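Chapitre 4
Ranger, trier, évacuer : la gestion des déchets dans un local

Je vous préviens tout de suite, c'est mon chapitre préféré, et mes étudiants se moquent de moi chaque année à cause de ça. Les sacs-poubelle ! On vient de passer trois chapitres sur les plans d'entretien, les fiches de poste, les produits, et voilà que je m'enthousiasme pour du plastique noir. Mais c'est souvent là que les choses coincent, quand tout le reste est propre et qu'on ne sait plus quoi faire de ce qu'on a ramassé.

J'ai commencé dans un petit immeuble de bureaux loué par la société Kragh, un lundi de novembre, à six heures du matin. On m'avait donné une clé, un chariot et un rouleau de sacs. À neuf heures, j'avais vidé toutes les corbeilles de l'étage (j'en étais très fière) et entassé mes sacs devant la porte du local technique, que le plombier essayait d'ouvrir depuis l'autre côté. Il a fini par y arriver. Deux sacs se sont ouverts, il y avait du marc de café dans les deux, et j'ai passé le reste de la matinée à genoux sur la moquette.

Mon collègue de l'époque, Kyung-tae Jang, m'a alors montré sa façon de faire, et je l'enseigne encore telle quelle. Avant de remplir le premier sac, il choisissait l'endroit où irait le dernier. Il regardait les portes, le sens d'ouverture, le chemin jusqu'aux bacs extérieurs. Ensuite seulement il sortait le rouleau. Je trouvais ça un peu maniaque, je l'avoue. J'ai changé d'avis au bout d'une semaine !

Dans ce chapitre, nous allons donc parler du point de collecte, c'est-à-dire de l'endroit où les sacs attendent avant de partir. Retenez bien le terme, il reviendra dans l'étude de cas Prastness. Un point de collecte peut être une pièce entière, un renfoncement, un bout de couloir, et dans les petites structures c'est très souvent un coin de mur près d'une porte.

4.1 Observer un coin de collecte

Avant de lire la suite, prenez votre cahier et regardez la figure 4.1 comme si vous arriviez sur place pour votre première tournée. Notez ce que vous feriez en premier, sans trop réfléchir. 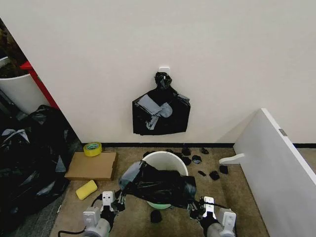 Figure 4.1. Tas de sacs noirs près d'une ouverture, sac suspendu à un crochet adhésif et rouleau de ruban jaune au sol.

Mes étudiants se jettent presque toujours sur le gros tas, et je les comprends, on ne voit que lui. Moi, je regarde d'abord le passage, puis le sac accroché au mur, avec ses bandes de ruban gris qui se chevauchent. Un petit crochet adhésif, c'est pratique pour garder un sac sous la main, mais je ne lui confierais jamais un sac plein. Et puis il y a ce qui traîne par terre, le carton, le rouleau de ruban : je les ramasse avant de toucher au reste, pour ne pas marcher dessus les bras chargés.

Gardez vos notes, nous les reprendrons en 4.2 avec le calcul des volumes et le choix de l'épaisseur des sacs.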